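Home | Reviews | Buying Notes | Budget Sheets | Contact

Grillska hand-held gripper pair: is it worth the money for a small team?
Last updated: 24 Feb 2026

We are a small group inside Limirum, and our work is recording household tasks for robot training. In May we had to decide how to spend the equipment budget for the year. I compared two offers, one from Kalten and one from Grillska, and we bought the Grillska pair. I write this review for people who must make the same decision and have not so much money.

The price was 978 dollars for two grippers, with cables and one carrying case. The Kalten set was cheaper by 200 dollars, but it came without spare finger pads, and the delivery time was 10 weeks. For us the waiting was the bigger problem. If your project starts later, please look at Kalten again. I do not say it is bad.

Setup is easy. I needed 38 minutes the first time, and most of this was reading the manual, which is translated in a strange way. After that it goes quickly. The weight is acceptable for one task, but my wrist is tired after a morning of recording. When you plan the budget, you should count two operators for a full day. I did not do this and I had to ask for more hours later.

Cloth is our main subject, so I looked at the finger pads with the most attention. Thick towels are held well. Thin shirts slip sometimes, especially satin or very smooth cotton, and then the operator must try again. For folding we do the practice in normal bedrooms, because the bed gives a big surface at a good height.

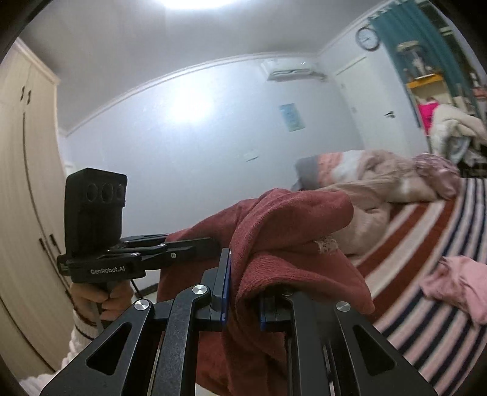
Towel work at the bed, with a gripper for each hand.

The pads are the part which costs money over time. The edges become rough with much towel work, and I recommend to order one extra set together with the grippers. Shipping for a small order is almost the same as for a big one. Storage is another cost I forgot. The recordings are large, and our first disk was full before the project was half finished.

Good points: solid joints, short delivery, pads can be changed without special tools.
Weak points: the manual, the weight, and the cable is too short for a tall person.

Support answers in English and is polite. I bought through the reseller Matubbar, and the invoice had a wrong tax line, so check yours before you pay. They corrected it after two emails.

I give four stars of five. For the next budget I have asked for a second pair and a bigger disk.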